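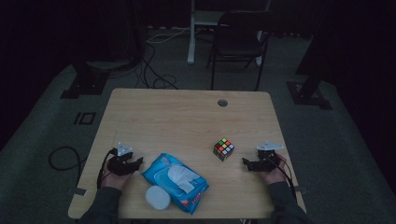 Part-Time Kitchen Assistant, Yorath Community Supper
Kestberg | Paid, 12 hours a week | Start in August

We cook a big hot supper every Saturday and we need another pair of hands! Last year we served 398 people at least once, and plenty of them now come every week, bring their kids and stay to play cards until we put the chairs up. The kitchen crew has a great time too (loud radio, lots of tasting), and we'd love to find someone who enjoys feeding a crowd as much as we do.

What the job looks like

Most of your hours fall on Saturday, when we start prep at 10 in the morning and serve from five. The rest is spread over two shorter shifts during the week for deliveries, stock and baking ahead. You'll chop a mountain of onions, keep an eye on the soup, help plate up and wash down at the end of the night. Jomar Castillo runs the kitchen and plans the menus, and he's always open to ideas. Last winter's peanut stew came from an assistant who had been here two weeks, and we still get asked for the recipe.

Who we're looking for

You don't need restaurant experience. If you've cooked for a big family, a camp or a church hall, tell us about it. You do need to be on your feet for most of a shift and able to lift a full stockpot with a partner. A food handler card is required by your first day, and we pay for the course if you don't have one yet. Spanish or Indonesian would be a real plus, as a lot of our regulars speak one or the other at the table.

Pay and extras

Hourly pay at the Kestberg city rate for kitchen staff, paid every other Friday. Supper on shift, leftovers to take home, and a bus pass if you live outside the Trirnon line. Aprons are ours, shoes are yours (non-slip, please!).

How to apply

Send a short note to Hanneke Vandenberghe at the Yorath front office, or drop it off in person any weekday before four. A page is plenty. Tell us which days you're free, and what you'd cook for a full room with potatoes, cabbage and not much else. We read every answer to that one out loud.

We'll invite people in for a chat and a paid trial shift. Questions about hours or getting into the building: ask for Irfan Siregar at the desk. The back entrance on the parking lot side has a ramp.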